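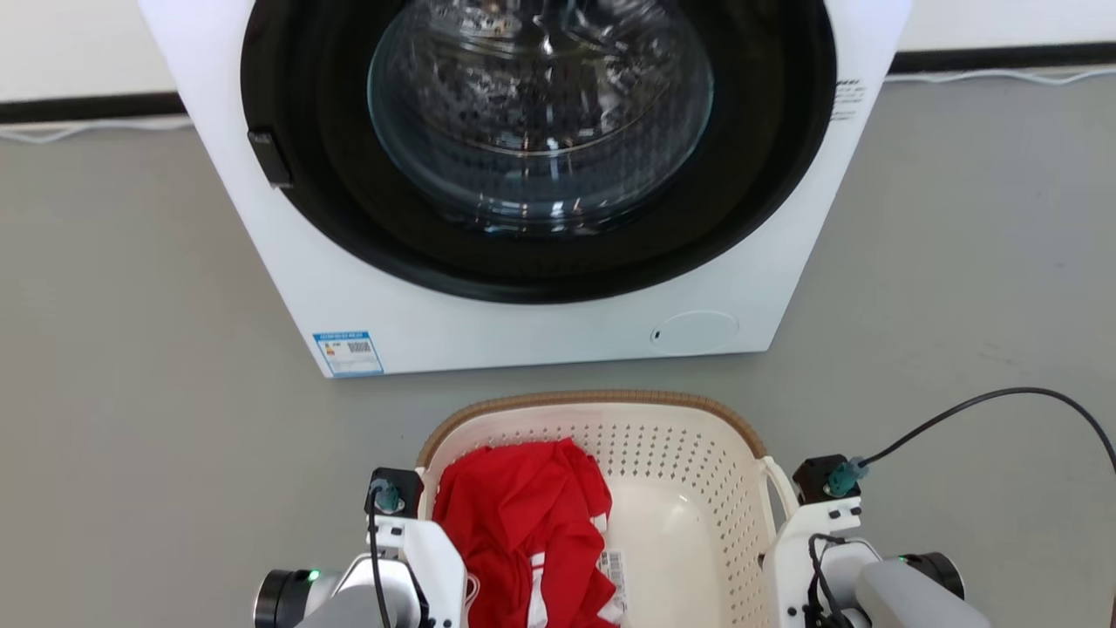
Laundry corner, Thursday morning. One red and white striped thing left in the basket.

Finally doing the thread on the washing machine, as a few of you asked. Plain white front loader, gray floor, white wall, no cabinet around it.

I bought it secondhand last December from a shop in Urevdale. Gwendolyn Holloway runs it and she delivered it herself. She told me to leave the energy sticker on until I was sure I was keeping the machine. I'm sure now and it's still on.

Spin speed: I use 800 for nearly everything. Towels get the faster one. At 800 shirts come out with fewer creases and I can skip the iron most weeks.

The black rubber seal around the door needs wiping. I do it with an old washcloth after the last load of the day and leave the door open overnight. The smell I had in the first month went away after I started doing that.

The round cover low on the front, right side, is the drain filter. Put a baking tray and a towel under it before you open it. Last time I got out 4 hair ties and a guitar pick.

Basket is the cream plastic one with holes in the sides and a tan rim. I had a cloth hamper before and it stayed damp at the bottom.

Red goes in alone the first couple of times. I lost a good pillowcase to a red T-shirt in college and I haven't forgotten it.

Detergent is Brultine, the unscented powder. Half a scoop. A full scoop left white marks on dark clothes.

Still to do: clip those thin white cables up along the black baseboard. They're on the floor both sides of the machine and I sweep around them every week.

Replies are open if you have a cable clip that sticks to baseboard.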